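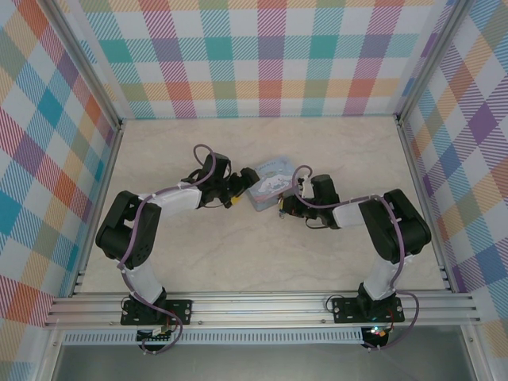
The packaging buyer at Arden has handled small printed tins for long enough to have firm views on lids. Most complaints, she says, start there.

"A slip lid has to come off with one hand and stay on in a bag. Those two demands pull against each other. We work to a tolerance on the rim and reject anything outside it."

Arden takes its square tins from Riedl in cartons of 100. The last order was for 659, an awkward figure left over from a cancelled line, and it arrived with the lids packed separately. She would prefer them fitted. "Loose lids rub. Pale blue shows every mark, and a white character on pale blue shows it worse."

The artwork is printed on flat sheet before the metal is formed, so any lettering near the top edge of the lid has to allow for the bend. Her rule is a clear margin of 4 mm. Designers ask for 2.

"They want the words bigger. I send them a formed sample with the tops of the letters going over the corner, and then we talk again."

On square tins against round ones she is brief. Square packs better on a shelf and dents more easily at the corners. Round tins roll. For sweets and hair clips she orders square; for balm, round.

Asked about the switch from Voken to Uveo for the varnish, she says the finish is slightly duller and scratches less. Repeat customers have not remarked on it – the shop staff have, as price stickers now peel off without leaving a patch.

The next delivery is due in December, with lids fitted.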